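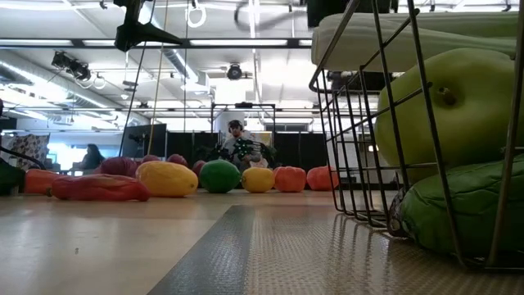 Summary of the period

Report to the Lestgate Fund, for the attention of Hilde Claeys
Prepared by Aušra Šimkus, Plonell Food Learning
Dec 30, 2025

The model produce set is bought, catalogued and in use on the long table at Hudec House. The set stands at 94 pieces, which meets the number in the grant agreement. Spending to date is £1365 against an award of £1580. Two items are behind schedule: the printed cards and the lidded crates for lending the set out. Both are covered further down.

What the grant paid for

Most of the money went on the fruit and vegetables themselves, ordered from Zestby in two deliveries. The first delivery was mainly fruit and was complete. The second was mainly vegetables and arrived with several pieces missing and one bag of lemons we had not ordered. Zestby sent the missing pieces in November and let us keep the lemons, which are not included in the catalogue total.

We also bought the wire basket. In the application we had asked for wicker, but the sample we were lent shed bits on to the table and was awkward to wipe. Wire costs less, and people can see what is in it from where they are sitting. It stands on a beige woven mat. A large leafy vegetable goes in first, then the round fruit, and anything long is laid across the top. A long stalk vegetable will not fit in any other way.

The range of produce

The agreement asked for a mix of familiar and less familiar items, with enough variety of colour and size for sorting. We think the set does this. The row at the back of the table has been kept fairly mixed, with a long wrinkled red pepper next to a large yellow-orange fruit, then a deep green one, a smaller yellow one like a lemon, and the tomato-like pieces at the end. Groups are asked to put these in order by size, or by colour, or by what they would cook first. The last of those takes the longest and gets the most talk.

The tomatoes need a note. They are similar enough to be treated as the same thing, but one has a lobed, slightly squared shape, and groups do stop over it. We have left it in on purpose. Some of the adult learners knew it as a tomato straight away and some were sure it was a pepper.

Leafy vegetables were the hardest to source. Cheap ones are flat and look like paper. The ones we chose have creased leaves with veins, and they cost more than we had allowed. We made up the difference by leaving out the second melon and the second pineapple.

Use so far

Sessions are an hour long and take place in the open area at Hudec House, which is bright and has room for a group to stand round the table. By the end of this period 178 people had taken part, counting each person once. They came from two primary schools, the adult English class and the cookery group for people newly living alone.

The three activities in use are:

Shopping for a meal. The group agrees a dish and fills the basket from the table.
Sorting. Everything is tipped out and put into families, then sorted again by a different rule.
Name and describe. One person describes a piece and the others find it.

The English class has asked for more time on the third. Aubergine, courgette and celery were the words that caused the most trouble, and the tutor has since put them on the class list.

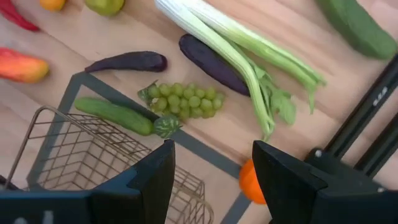 Aubergines, a chilli and celery-like stalks on the table, with the grey taped outline.

Table layout

The grey tape took a few attempts. We first used white, which did not show up well enough on the pale wood. Grey is easier to see. Groups are told to keep their finished sort on one side of the line and everything still to be sorted on the other, and this has cut down the amount of produce that gets moved twice. The tape will need replacing in the spring.

Long pieces take up more room than we planned for. Stalks with leaves on spread out, and smaller things get lost beneath them. We now put these out last. The tutor of the cookery group prefers them out first, as she starts with soup — both ways work and we have not made a rule of it.

Cleaning and wear

The set is wiped down after each school visit and once a week otherwise. We have asked tutors not to use spray cleaner, after it left one of the apples sticky.

Items behind schedule

Printed cards. The drafts are written and have been tried with the English class. Printing was held back so that the names could be checked against the final catalogue, and it is now booked for January.

Crates. The size we wanted is out of stock. Until they come, the set cannot be lent out, and the request from the second primary school to borrow it for a week has had to wait. If they are still not available by the end of January we would like to buy a different size, with your agreement.

Remaining money

The balance of £215 is set aside for the cards and crates. We do not expect to ask for more. If there is anything left we would like to spend it on a second wire basket, so that two groups can shop at the same time. Please let us know whether that falls within the terms.

Next period

We will send the final catalogue with the next report, together with the tutors' comments. Hilde is welcome at any session; the adult English class on a weekday morning would show the most of the set in use.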